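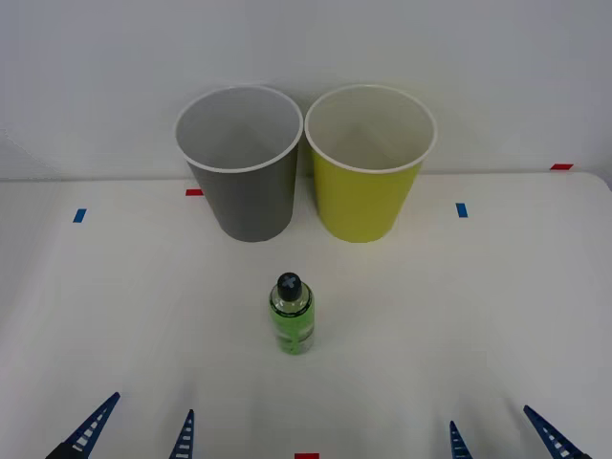 Two paper cups and a small green bottle.

About Skesen

Skesen runs a skatepark and a small skate school in Kevar. We opened the doors on a building most people remember as a tile warehouse, and we have been arguing about the ramps ever since.

You have probably read pages like this before. A company says it is changing the culture of skateboarding, there is a paragraph about passion, and then there is a button to buy a hoodie. We don't sell a hoodie. We also doubt that skateboarding needs its culture changed by a business with a front desk, so please read the rest with that in mind.

What we have

The indoor floor is 900 square meters. The front half is street: two ledges, a flat bar, a bank to curb, and a six-stair set with a round handrail. The back half is transition, with a mini ramp that is 4 feet high and a bowl that is deeper at one end than the builders told us it would be. The shallow end is good. The deep end has a kink in the coping that people either learn or avoid.

Most of the wood came from Flurnard, who also do our repairs. They wanted us to use their premium surface throughout, and the brochure claimed it would outlast three ordinary surfaces. We put it on the mini ramp only, to see. It's holding up fine. So is the cheaper stuff next to it.

How we teach

Lessons run in groups of up to 6. We used to take bigger groups and it didn't work, whatever the franchise manuals say about energy in the room. A beginner in a big group spends most of the hour standing on the deck waiting for a turn.

We don't use levels, badges or colored wristbands. Parents ask about these a lot. A kid who can drop in can drop in, and a certificate won't help on the day they forget to put weight on the front foot. If you want to know how your child is doing, come and watch from the benches. Please leave the coaching to the coach.

We get asked how long it takes to learn an ollie. There are schools that will give you a number of lessons and a money-back promise. We have seen it happen in an afternoon and we have seen it take until the following summer, with the same coach and the same board. Anyone quoting a number is guessing, or selling a package.

Adults are welcome in every session except the under-tens. You will fall. Wrist guards are worth the money, and they're in the rental box if you would like to find that out before you buy any.

Contests and teams

There is one contest a year, the Tóth Jam, held in September. It has a best trick section and a bowl section, and the judging is done by whoever skated well the year before. Scores are read out loud and disputed on the spot. We have been offered live scoring software, a points table and a place in a regional ranking, and we turned them all down. The last jam was paid for with 767 dollars of door money and it covered the prizes, the food and a new flat bar.

We have no team. Now and then a young skater's family asks whether we can get them sponsored. We can't, and we would be careful with anyone who says they can for a fee. Film your skating, go to other parks, be decent to people. Sometimes a shop notices and often it doesn't.

Rules, such as they are

Helmets on in the bowl, all ages. No wax on the front ledge, it has plenty. Scooters have their own evening session and the two groups get along better that way than any mission statement could manage. Look before you drop in. If you break a board, the bits go in the bin by the side door, as nails and skate wheels don't mix with splinters.

Getting in touch

Email gets read in the morning. The phone is behind the desk and gets answered when the person at the desk isn't out on the floor, so let it ring. Session times are on the calendar page, and if the calendar and the sign on the door disagree, go by the sign.

Page last changed 25/04/2022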